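Evaluating the Emus Hand-Held Gripper Kit for Recording Wiping Tasks

Student project report, Clarkby
Nobuhle Khumalo and Tumaini Lukumay

Summary

We were asked to review the Emus kit, a hand-held two-finger gripper with a camera mount, and decide if the lab should use it for the second-year manipulation course. The kit is sold for recording demonstrations by hand, which are then used to train a robot arm with the same fingers. We built one kit, used it for wiping and pick-up tasks, and wrote down what worked and what needed fixing. Our recommendation is to use it in the course with two changes, described near the end.

Background

The course now teaches demonstration by guiding the arm through the task by hand. Students wait a long time for their turn, and the arm is stiff to push near the end of its reach. A hand-held tool lets a group record away from the arm. The Emus kit was picked because it comes unassembled and students can replace the parts that break. The other candidate was the Cimach gripper, which arrives fully built and sealed. We had the Cimach on loan for a short time and used it only for comparison.

What is in the kit

The kit contains the handle, the trigger, the finger carriage, a pair of fingers, the camera bracket and a bag of screws. The camera is bought separately. The instructions are a printed booklet with line drawings. Most steps are clear. The drawing for the finger carriage is shown from the back without saying so, and we put the carriage in the wrong way the first time. Taking it out again meant removing the trigger spring, which is the most annoying part of the build.

Assembly took us one afternoon, including the mistake. Tumaini did the second build after we took the kit apart to check the wear, and it went much faster. No special tools were needed except a small hex key, and the one supplied is soft. We rounded it off and used our own after that.

Tasks

We chose tasks that the course already uses on the arm, so that the recordings could be compared with older ones. The first was picking up a foam block and putting it in a tray. The second was holding a folded cloth in the fingers and wiping marker from a whiteboard. The third was turning a knob on a test panel.

The wiping task got most of our time. It needs the fingers to keep a steady grip while the person pushes against a surface, and the camera has to see both the fingers and the marks. Small marks are the hard part. A person can tell from the side that a streak is still there, but the recording only keeps what the camera saw, and the model trained on it will have nothing else to go on. 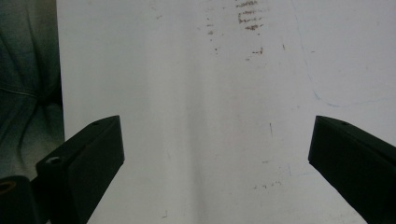
6 min read

With the fingers open, both tips stay in the camera's view and the space between them is clear. Faint reddish-brown marks on a white surface can still be made out at this distance, and so can a thin blue line. We had expected to lose marks like these against the white. The black fingers also stand out well from the background, which matters for the tracking software, because it finds the finger edges to work out how far the gripper is open.

The same view shows a weakness. The lens is wide enough to pick up things beside the work, such as the fabric along the left side. In a training set this is unwanted detail. If one student records all the wiping in the same jacket, the model may learn something from the jacket. We suggest that groups swap operators during recording.

Results

We made 42 recordings that passed the software's check. The check looks for dropped frames and for stretches where the camera position is lost. Most of the failed ones were wiping runs where the tool was held too close to the board. A blank white surface gives the position tracking very little to hold on to. Moving back a little helped, and so did taping printed patterns to the wall next to the board.

The foam block task was easy to record and we had almost no failures. The knob task worked but was uncomfortable. Turning the wrist while squeezing the trigger is awkward, and both of us loosened our grip partway through the turn. The recordings pass the check, but the finger opening is jumpy and we would not use them for training.

Comparison with the Cimach was limited. Its trigger is smoother and the grip is better shaped for a small hand. Its camera sits farther forward, so the fingertips go out of view when they close. For wiping we preferred the Emus view. For the knob we preferred the Cimach handle.

Wear and repairs

The kit is meant to survive 1,000 trigger pulls before the spring needs to be changed, according to the booklet. We counted 1,420 with the lab's click counter and the spring still returned the fingers fully. The finger screws were less good. They worked loose during the wiping runs, and once a finger shifted enough to spoil the calibration. A drop of removable thread lock fixed this. We think it should be supplied with the kit.

The trigger pin also has some play in it. We noticed this late and do not know if it was there from the start.

Cost and support

We did not have access to the price the department pays, so this section is short. Spare fingers and springs can be ordered separately. We wrote to the supplier about the carriage drawing and got a reply with a corrected page, which is now in the kit box. Anyone building a new kit should use that page and throw the old one out.

Recommendation

The Emus kit is suitable for the second-year course. The two changes we ask for are thread lock on the finger screws at assembly, and a printed pattern sheet fixed beside every whiteboard used for recording. The knob task should stay on the arm for now.

Limits of this work

Only the two of us used the tool, and both of us are right-handed. We did not train a model on the recordings. The check tells us that a recording is usable, but it does not tell us if a robot can learn from it. Mr. Chan's group plans to train on the wiping set in December, and the files have been left on the lab drive with our notes on which runs to skip.

Contact: Clarkby Student Projects Office | © Clarkby Student Projects | Back to top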